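Moving update, sort of

April 18, 2022

Quick one because the kettle's on and I have 3 forms to fill in before bed.

We got the keys to the Dekuvholm place. Finally! The paperwork took forever and the agency (Mulder, if you're wondering, and no I wouldn't) managed to lose our deposit receipt twice. Found it again the second time in someone's spam folder. $398 for "processing". Processing what.

Anyway. First impressions – smaller than I remembered, brighter than I remembered, and the street is so quiet. I slept nine hours. Haven't done that since December.

The movers were fine. Bill came to $2891, which made me sit down on the stairs for a minute, but nothing broke except one lamp I never liked. I'd had a quote from Porner too, only $353 less, and they wanted us to carry the boxes down ourselves. Three floors. No thank you.
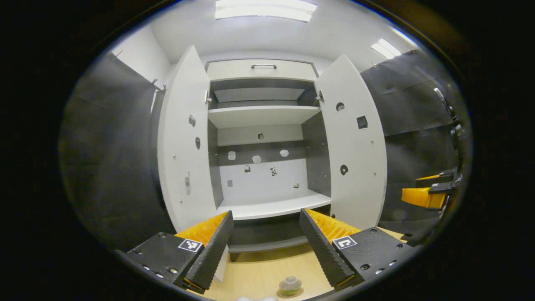 What I keep getting wrong is the order of things. Everyone says do the kitchen first so I did the kitchen first, and then couldn't find a single towel. Next time – there is no next time, I'm dying in this house – I'd do bathroom, bed, then coffee. Everything else can sit in boxes for a month and some of it definately will.

Also should of labeled the boxes on the side and not the top. You stack them and then all you've got is a wall of blank cardboard. Spent an hour last night looking for the phone charger. It was in with the baking stuff.

Still to do: change the address at the bank, call Sendonora about the internet (again), find out which day the trash goes out. The neighbors' bins all look different so no clues there.

More when I'm online properly. Typing this on my phone with my thumb so forgive teh mess.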